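作業日誌 三月

午前は時刻同期の見直し。左右のハンドグリッパーと頭部カメラのタイムスタンプをホスト側で揃えているが、左手側だけオフセットが時間とともに伸びていく。昨日のログで221フレーム目以降、開度の信号が映像より先行していた。クロックのドリフトだと思っていたが、原因は受信キューの実装にあった。バッファが埋まると古いパケットを捨てずに、新しい時刻を付け直して流している。Jonentのドライバを更新したときに既定値が変わったらしい。変更履歴には一行も書かれていない。

キューの上限を20に固定し、溢れた分は破棄してカウンタに残すように修正。Pundettiの再生ツールで確認すると、ずれは2ミリ秒以内に収まった。Vossさんには差分だけ送った。レビューは明日以降。
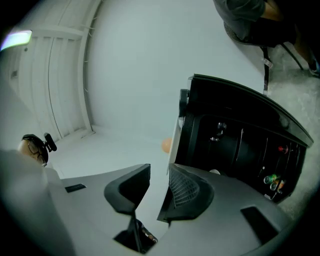
修正を入れた状態で短いエピソードを録り直し、そのまま姿勢推定に回した。手首カメラの自己位置推定は、上を向いた区間で特徴点が足りなくなる。無地の天井が視野の大半を占めると追跡点が一気に減り、復帰後に姿勢が跳ぶ。今の実装は跳んだ後の値をそのまま軌跡に繋ぐので、学習側から見ると手先が瞬間移動したことになる。閾値で弾く案もあるが、速い動作まで一緒に落ちるのは困る。共分散が膨らんだ区間に無効フラグを立て、前後をスプラインで補間せず、エピソードを分割する方針にした。分割で短くなりすぎた断片は捨てる。下限は800ミリ秒。根拠は薄いが、把持の立ち上がりだけの断片を残しても使い道がない。

Weidemannさんから、開度の推定をエンコーダなしで済ませられないかと再度問い合わせ。指先の輪郭から画像だけで求める方法は前に試していて、指が完全に閉じる手前で誤差が増える。魚眼の歪み補正を掛けてから輪郭を取ると多少ましになるが、処理が重い。今回は見送りと返信した。 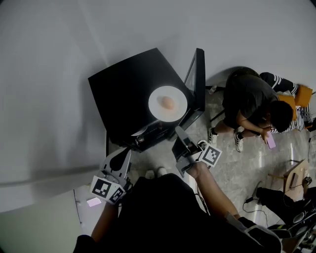 午後はマーカー検出の整理。頭部カメラからグリッパーの姿勢を出し、手首側の軌跡と突き合わせる処理で、IDの対応表が設定ファイルとコードの両方に書いてあった。Stüberの旧構成の名残で、片方だけ直すと左右が入れ替わる。設定ファイルに一本化した。ついでに検出の優先順位も変更。左手のグリッパーは側面のマーカーの隣にもう一枚あるので、両方が取れたフレームでは二枚の角点をまとめて最適化に渡す。一枚しか取れないときは従来どおり単独で解くが、正面に近い角度では法線の向きが二通り出る。前フレームとの連続性で選ぶだけでは、初期フレームを間違えると最後まで間違えたままになる。再投影誤差の比も見るようにした。

皿の上の小物を対象にした把持計画は、まだ手を付けていない。候補姿勢の生成までは動くが、皿の縁との干渉判定が保守的すぎて、低い位置からの接近が全部棄却される。縁を円環として扱うか、高さマップのまま余裕幅を詰めるか。前者のほうが計算は速い。後者は皿以外にも使える。

18時過ぎ、Wosanoの共有サーバーへ転送開始。途中で一度切れた。再開時にチェックサムを先頭から計算し直す仕様のままで、待ち時間が長い。チャンク単位で記録するように直したいが、優先度は下。

残件。無効フラグの書式をデータローダ側と合わせる。破棄カウンタをログの見出しに出す。再投影誤差の比の閾値を設定ファイルに移す。Jonentのドライバは版を固定して、当面は更新しない。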